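Home | Notices | Minutes | Hall bookings | Contact
Print this page | E-mail this page

Ralimbridge Household Goods Share
Minutes of the general meeting, Jul 20, 2019

Chair: Saadet Erdem
Present: 7 members. Apologies were received from the Lorkeck group.

1. Minutes of the June meeting
Accepted with one correction. The tea towels went to Pleltard, and the pillowcases stayed with us.

2. Packing of small goods
Saadet reported that 103 packets are finished and on the shelf. The target for Pleltard is 114. It was discussed whether we should continue with clear bags or change to paper. Two members favour paper because of the rubbish. The others find that with clear bags the person who receives the goods can see the colour without opening. It was agreed to keep clear bags until the present carton is used up, and then to discuss again.

Printed sheets must go in flat. In June several were folded twice and the instructions could not be read from outside.

3. Bag sizes
The large bags are too long for the small goods and the top part must be folded over. Saadet will ask Zinchenko for the price of a shorter one.

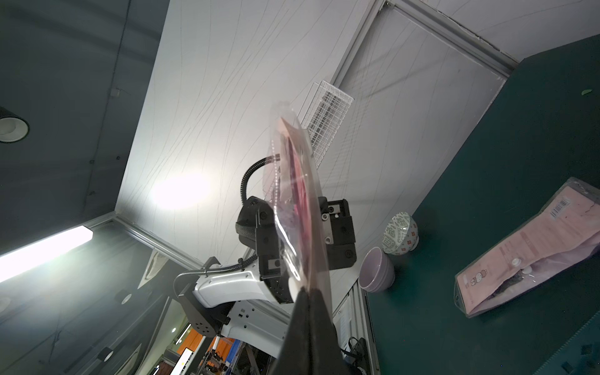 Question from the floor: Who pays for the bags if we change the size?
The cost comes from the packing money, the same as now, and members are not asked for extra.

4. Labels
Labels are to be placed on the back, at the bottom corner. Please write the date by hand, in dark ink. Grey pencil is not accepted any more.

5. Other business
The packing table will be moved nearer to the shelves before the next session. The tape dispenser is missing its cutter, so please bring scissors.

The meeting was closed after the date for delivery to Pleltard was left open.

Comments (3)

marg_t: I have two rolls of wide tape at home, will drop them in.

Lorkeck group: Sorry we missed it. We vote for paper, if it is not too late.

S. Erdem: It is not too late. I will add it to the next agenda.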